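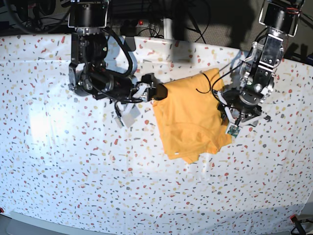

The Whitlock 85 is a tamper-evident evidence bag for clothing and other soft items, made for police property stores, prison reception units and solicitors who hold exhibits before a hearing. It is sold flat in boxes and opens along the short side. One bag takes a single garment such as a T-shirt, even a crumpled one. If your procedure calls for folding, do it on a clean covered surface and put a sheet of plain paper between the layers.

The front of the bag is clear and the back is white, with a printed panel for the exhibit number, the place and time of seizure, and the names of everyone who has handled the item. There are eight signature lines. The panel takes ballpoint and most permanent markers. Pencil does not show up well and should not be used.

To seal, peel off the liner, press the flap down from the middle outwards and run a thumb along the full width. The adhesive shows the word OPENED if the flap is lifted. A sealed bag cannot be closed again. If an item has to be examined, cut the bag at the bottom edge, away from the seal, and place both the item and the old bag in a new one.

Do not use the Whitlock 85 for damp clothing. Wet or stained items should be dried first or packed in our paper sack, the Skedel, which is listed separately. Sharp objects need a rigid tube.

Details

Product code: 2223
Pack size: 158 bags per box
Opening: short side
Numbering: each bag has its own serial number, repeated on a tear-off receipt
Writing panel: back of bag, black print
Storage: dry, out of direct sunlight
Delivery: from our Wevmont warehouse, orders placed before 3 pm leave the same day

Serial numbers within a box run in order. If you need a particular range, or your force prefix printed before the number, contact Latrice Nakamura in the sales office before ordering. Printed prefixes have a minimum order of 19 boxes and are not returnable.

The tear-off receipt was moved to the top left corner in June. Boxes with the older layout are still in stock and are the same in every other respect. Please say if you want all your boxes to match.

Customer comments

"We changed over from paper sacks for dry clothing. The panel is big enough to write on properly and the receipts tear cleanly. I would like a larger size for coats." Saturnino Ibarra, property officer

"Good seal. The liner is a bit fiddly with gloves on." Rosalind Van Dusen

A larger bag for coats and bedding, the Grustier, is available to order. Samples of both sizes are free to police forces, prisons and law firms.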